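Lid slip (two-arm kitchen robots)

Lid slip is a fault where a robot hand loses its hold on a round pot lid, usually partway through a tilt. I keep this entry for the Gostlow wiki and I've cleaned up after plenty of them, so forgive the chattiness!

Glass lids are the worst. The rim is thin, the fingers are smooth, and once the lid leans past 70 degrees its weight swings around. At Sundcombe in March we dropped 2 in one afternoon (one bounced, one really didn't). The software, Useo, kept right on moving buns because it only checked that the fingers were closed. Quiroga's fix stops both arms if the grip width changes, and I'd still keep people well back until the arms have parked.

Bun steaming is the usual test, with one arm on the lid and the other on the buns.
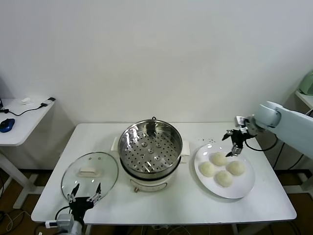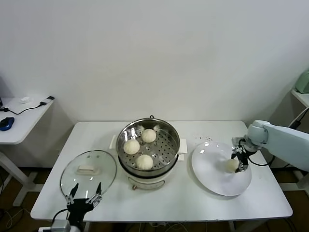

Photos: Sundcombe test kitchen / Gostlow wiki

See also: dropped plate, steam on sensors, soft finger pads.

Last updated: 4/17/26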